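Cyclisme sur route, séance 8 : l'aspiration et le travail d'équipe

On attaque enfin le chapitre que j'attends depuis le début du semestre ! Reprenez vos notes sur la résistance de l'air : à 40 km/h sur le plat, c'est elle qui absorbe l'essentiel de la puissance du coureur. Rouler dans la roue d'un équipier change donc tout, et la tactique d'équipe part de là.

Premier cas, le relais simple. Le coureur de tête s'écarte, se laisse glisser et reprend place en queue de file. L'erreur classique du débutant consiste à accélérer en prenant son relais – la file se casse, et le dernier paie l'addition. On garde l'allure, on ne la relance pas. 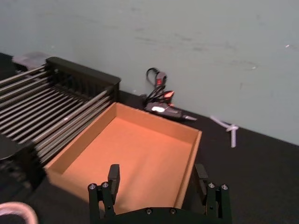 Deuxième cas, la bordure, mon préféré. Par vent de côté, l'abri se trouve en diagonale, et la largeur de la route limite le nombre de places. Dans notre étude de cas, l'équipe Besetti durcit l'allure à la sortie de Sial, sur 700 mètres complètement exposés. Nornell, mal placée, rate le premier éventail et ne reviendra plus. Quelle leçon de placement !

Regardez bien qui roule et qui s'abrite : le leader de Besetti ne prend pas un seul relais avant le pied de la côte. Ses équipiers dépensent, lui économise.

À préparer : refaire le calcul de puissance avec et sans abri, puis tracer sur le plan du parcours les secteurs où vous tenteriez une bordure, vent d'ouest puis vent du nord. Travail à rendre le 2025-07-01.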